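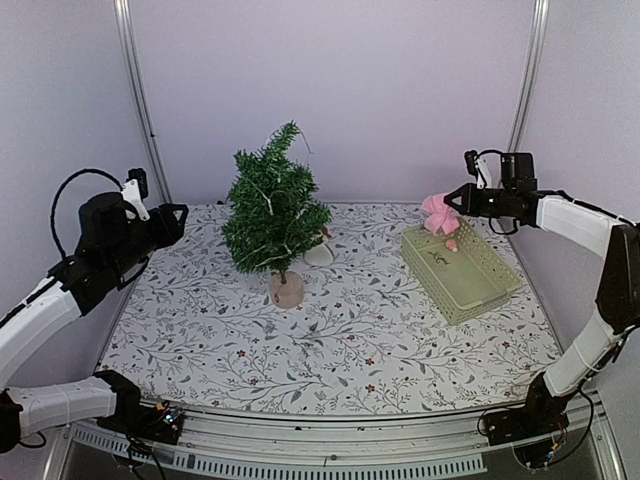
How to cut a trailer for your short film in one evening

Quick one, typing this between exports. Third trailer I've cut this year and the first one that didn't make me want to quit. Assumes your short is locked and you own some kind of editing software. Any kind.

1. Watch the film once, notebook out

No pausing. Write down every shot you remember ten minutes later. That's your trailer list. Mine for Lumer was 10 shots. The big drone one I paid for wasn't on it. Ouch.

2. Pull selects

New timeline, call it SELECTS. Drop in the list plus any line of dialog that makes sense with no context. Short lines. "You said March" is good. A speech about your dad is not.

Nothing from the last third of the film. Really, nothing.

3. Music before picture

Pick the track first and lay it down whole. Mark the big hits. I went through way too many tracks on Preltico before I settled – set a timer, thirty minutes, then take the best one so far. Check the license covers festivals AND online. Mine only covered online and I had to pay again.

4. Rough shape

Keep it under 75 seconds for a short. Roughly:

Opening, 15 sec: where we are, who it's about. One or two slow shots.
Middle, 30 sec: something's wrong. Cuts get faster.
Drop: music out, one line of dialog, black.
End, 20 sec: fast stuff, title, one last quiet shot.

Don't cut on every beat. Every second or third is plenty, otherwise it looks like a sneaker ad.

5. Title cards

Plain font, white on black, five words max. Leave each one up long enough to read twice. First version of mine said "From the directer of Delidura" for two days before my sister caught it. So get someone else to read them.

6. Sound

Most people skip this, dont. Add room tone under the quiet bits. One low hit at the drop. Duck the music under dialog, then listen on your phone speaker. If you can't hear the line, turn it up.

7. Export

One full quality file for festivals, one smaller for the web. Watch both all the way thru before uploading. Check the last frame is black and not half a frame of some leftover clip.

8. Post it

Thumbnail = a face, close. Put the title, runtime and your contact in the first two lines of the description. Lumer got 568 views the first week, which for me is huge.

Ok, export's done. Going to bed.

3,677 views
Share 10
Comments (3)

Kalkidan Alemneh
The timer for music saved me, I had been stuck on that for a week. Do you color grade the trailer separately or use the graded film?

Author
Graded film, always. Way less work.

Lehtinen
Step 5, yes. I printed 600 postcards with our own title spelled wrong.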